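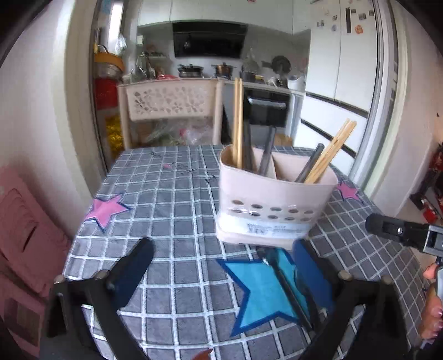 How to Oil Wooden Utensils
By Joana Abreu

Wood that looks pale and feels rough needs oil. You will need food-safe mineral oil, two clean cotton rags and fine sandpaper.

Wash everything by hand in warm water with a little dish soap. Don't soak it. Wipe each piece with a towel. 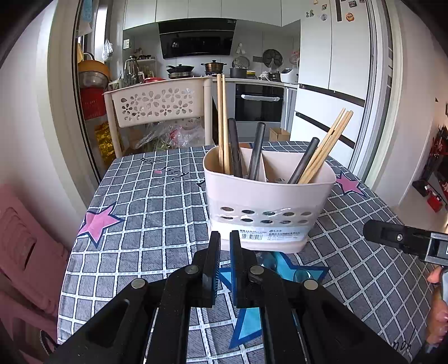
Drying takes longer than most people allow. Leave the wood out overnight — two nights if the kitchen is damp. Stand the pieces up with space between them. A caddy with a row of holes around the lower half, like the pink one with the chopsticks in it, lets some air in at the bottom. Turn the pieces over in the morning.

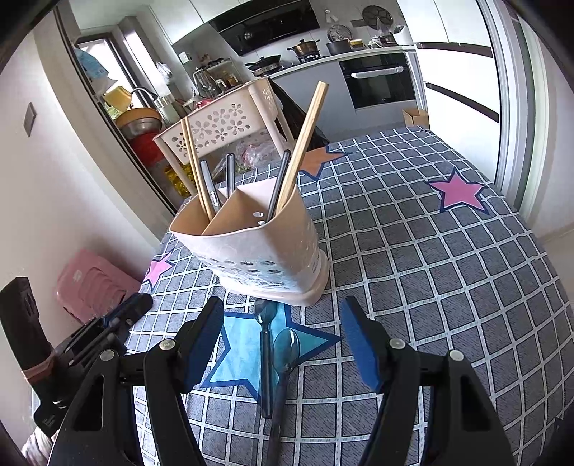 Sanding and Oiling

Sand lightly along the grain and wipe off the dust. Put a little oil on a rag and rub it in, ends included. Wait about 17 minutes, then rub off what is left with the second rag.

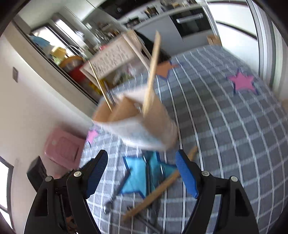

Reading time: 1 min

Let the wood rest overnight before you use it. I do ours every October, and again whenever Valter has put them through the dishwasher. Lay used rags flat outside to dry before throwing them out.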